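Handout 4: Start-pose coverage in imitation learning

Course: Learning for Manipulation. Revised 3 April 2025.

A policy trained by behavior cloning is only reliable near the states in its training data. If every demonstration starts from the same object pose, the policy can ignore the wrist image and replay an average path. The Pirkix data set addresses this by drawing the start pose from a grid taped on the table. It holds 611 demonstrations. The test set is 200 trials, with start poses drawn separately — none are reused from training.

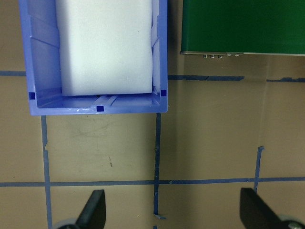 Kasun Thambiah objects that a visible grid gives the policy a landmark it will not have elsewhere, so success on the taped table overstates success on a bare one. The objection stands until it is tested. Two controls are usual: mask the tape color in the input, or repeat the trials with the tape removed. Report both against the unmasked baseline.

Exercise 2. Write the behavior cloning loss for a Gaussian policy with fixed variance. Show that it reduces to squared error, and state what it predicts when two demonstrated paths to the same object differ — for instance, left and right approaches.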